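Home | Columns | Shop Floor | Letters | Archive
Print this page | E-mail this to a friend

Write On the Board, Not in the Binder

By Gülizar Sezer
2025-10-18

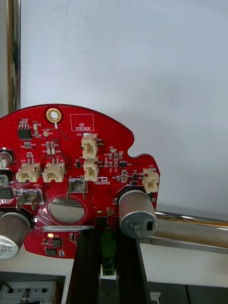 I have been looking after one robot cell for long enough to have opinions about it, and the one I hold most firmly is that the label matters as much as the part. When the cell at Plavar was put in, we were handed a binder of 474 pages, very handsome, with tabs, and I have a great respect for whoever typed it. But when you are standing at the bench with a control board held up in the fixture and a meter in your hand, what you want is the little white printing on the board itself. You want J8 and J9 to say J8 and J9, right there beside the connectors, and you want the test pad for the low voltage to say +3.3V and TP7 next to it. You want the two metal blades marked +48V and GND, because those are the two you would be sorriest to mix up. Whoever laid out a board that way was thinking of a stranger with tired eyes, and I would like to shake that person's hand.

I bring this up because there is a fashion now for doing the opposite. Last February I went over to help some friends at Bidley with a packing cell they had just taken over from another plant. The wiring inside the cabinet was beautiful, combed straight like a child's hair on picture day, and there wasn't a mark on any of it. All the wire numbers lived in a tablet. The tablet wanted a login, and the login belonged to a man who had moved to Urnar and taken up another line of work entirely. We spent most of a shift tracing one sensor wire with our fingers, and I will admit I said some things about that cabinet I wouldn't want read out in church.

Now, I know the argument on the other side, and it's a fair one. Labels go out of date. Somebody moves a plug, forgets to change the tag, and then the tag is telling you a lie, and a lie in a cabinet is worse than a blank. A drawing kept in one place can be corrected once and everybody gets the new one. My friend Adebisi makes this case every time we have lunch, and she makes it well, and I have bought her a good many sandwiches while she did it. But what she is describing is a habit problem, and you can fix a habit. In our shop you don't close the door until the tag matches the wire. It takes a minute with the label printer. The young ones grumble for a week or so and then I catch them doing it on their own machines.

The other thing I would argue for, while I have the page, is a proper place to work. For years we repaired boards lying flat on whatever was nearby, a cardboard lid or a folded rag, and we bent things and lost screws and leaned on parts that should never be leaned on. A fixture that holds the board upright costs very little next to the board. You can get at both faces, both your hands are free, and you can see a little status light without crouching. We made our first one from scrap in an afternoon - it was ugly, and one jaw was longer than the other, and I was sad when we finally replaced it.

People who write about automation like to write about the arm. I understand that, the arm is the part that moves, and visitors want to see it move. But the cell I look after has gone 155 days since its last unplanned stop, and I don't give the arm much credit for it. I give it to a clean bench and a pencil log with dates in it, and to the fact that each of the 29 cables leaving that cabinet has its name on both ends. When the new hire started, she changed a bad connector in her second week with me standing behind her, keeping my hands in my pockets (which is harder than it sounds at my age). She read the name off the cable, read the name off the board, and put the one in the other.

So if you are buying a cell this year, ask to see the inside of the cabinet before you ask about speed. Bring your own flashlight. And if the salesman reaches for a tablet, let him finish, be polite about it, and then ask him which wire is which.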